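Search this forum Go
Last updated May 11, 2021
2 min read

Grout next to the stove: seal it or leave it?

mechthild_b
Our white tile is gray in the joints within 70 days of every scrubbing. I want to seal it. My husband says sealer near gas burners is a waste of money.

provance70
Seal it. I did mine in December and grease wipes off with dish soap. Two coats, and let the first one dry overnight.

TChiba
Disagree. Cooking grease sits on top of sealer and yellows anyway. Epoxy grout is the only fix that lasts.

etenesh_w
Epoxy is miserable to put in over old joints. These renders are close to the layout I'm planning, same white tile and gas cooktop:
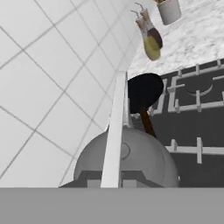
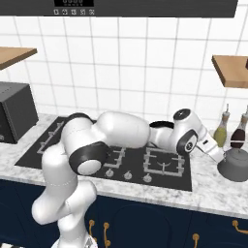
First one: white tile, gray grout, speckled stone counter. Second one: the cooktop side.

provance70
Gray grout hides a lot. I'd still seal it.

TChiba
Then you reseal every year. No thanks.

mechthild_b
How long did the epoxy take you?

TChiba
Roughly 10 hours, mostly digging out the old stuff. Move the oil bottles away from the wall first.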